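Projektbericht: Lebensmittelreste in Haushalten des Stadtteils Handedel

Modul Haushalt und Ernährung, zweites Studienjahr
Abgabe: 5. August 2021

1. Fragestellung

In diesem Projekt habe ich untersucht, warum in privaten Haushalten Obst und Gemüse weggeworfen wird und welche Gewohnheiten dabei eine Rolle spielen. Der Stadtteil Handedel war für mich passend, weil dort Familien, ältere Menschen und viele Studierende nahe beieinander wohnen. Als Grundlage diente ein Bericht der Beratungsstelle Adeck aus dem Jahr 1993, in dem ähnliche Fragen gestellt wurden. Damals war das Einkaufen noch anders organisiert — die meisten Befragten gingen mehrmals in der Woche zum Markt.

2. Vorgehen

Die Teilnehmenden führten vier Wochen lang ein Küchentagebuch. Sie schrieben auf, was sie wegwarfen, wo es vorher gelegen hatte und aus welchem Grund sie es nicht mehr essen wollten. Von 300 verteilten Heften kamen 70 vollständig ausgefüllt zurück. Insgesamt enthielten sie 3258 Einträge, die ich in einer Tabelle nach Lebensmittel, Lagerort und Grund geordnet habe. Hefte mit fehlenden Wochen wurden nicht berücksichtigt.
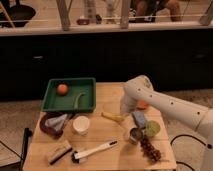 Die Zuordnung der Gründe war schwieriger als erwartet. Manche schrieben nur „schlecht geworden“, andere beschrieben sehr genau die Farbe und den Geruch. Ich habe deshalb eine eigene Gruppe „ohne genaue Angabe“ gebildet, obwohl sie in meinem ersten Entwurf vom Oktober nicht vorgesehen war.

3. Ergebnisse

Am häufigsten wurden Salat, Kräuter und weiches Obst eingetragen. Pfirsiche und Aprikosen waren oft schon beim Kauf sehr reif und wurden dann zu lange aufbewahrt. Bei Bohnen und Karotten war der Grund meistens eine zu große Packung. Haushalte mit einem Wochenplan hatten weniger Einträge, aber dieser Unterschied war bei den Studierenden kaum vorhanden.

Interessant war auch der Lagerort. Im Laden Masilela, wo viele Teilnehmende einkaufen, liegen Tomaten ungekühlt. Zu Hause kamen sie trotzdem fast immer in den Kühlschrank.

4. Grenzen der Arbeit

Wer ein Tagebuch führt, achtet vermutlich mehr auf seine Abfälle als sonst. Außerdem haben die Teilnehmenden nichts gewogen, und ein Eintrag kann ein einzelnes Blatt oder einen ganzen Salatkopf bedeuten. Für eine Fortsetzung wäre eine einfache Küchenwaage sinnvoll. Die Wohngenossenschaft Clurkia hat angeboten, die Hefte beim nächsten Mal in ihren Häusern zu verteilen.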